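The Two-Minute Sink

122 shares | 10 comments

I used to be a once-a-week sink scrubber. Every Saturday-ish I'd put on gloves, find the gritty powder, and go at the thing like I was sanding a boat. Then I rented a place on Umgate with a white sink, and oh boy. White shows everything! Tea, toothpaste, that gray smudge you get from setting a pan down for half a second.

My neighbor Yvette MacDonald cleaned vacation rentals for 20 years, and when I complained to her over the fence last October she laughed at me (kindly). "You're letting it dry," she said. "Get yourself a squeegee."

A squeegee! For a sink! I had one for the shower door and it had never crossed my mind to carry it anywhere else. I bought a second one, a little short-handled thing, and now it lives within reach of the faucet.
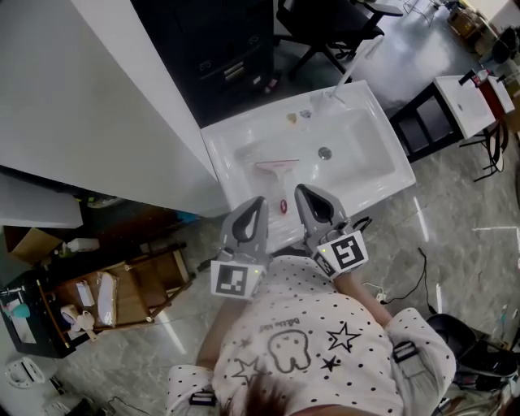 So my routine goes like this. Rinse the basin, wipe it with a soft cloth and a drop of dish soap, rinse again. Then pull the squeegee down the sides and across the bottom, always toward the drain. Two minutes, tops, and most of that is me hunting for the cloth.

The corners are annoying, I'll admit. A straight blade doesn't love a curve, so I go over those with a dry rag. Same with the back ledge, where small stuff likes to gather and leave rings. I pick everything up once a day, wipe under it, and put back only what I use.

I still do a proper scrub when the drain starts looking dull, usually with baking soda and an old toothbrush. Yvette thinks I'm too gentle with it. She may be right, but I'm paying rent on this sink and I'd like my deposit back.

10 comments | Share this story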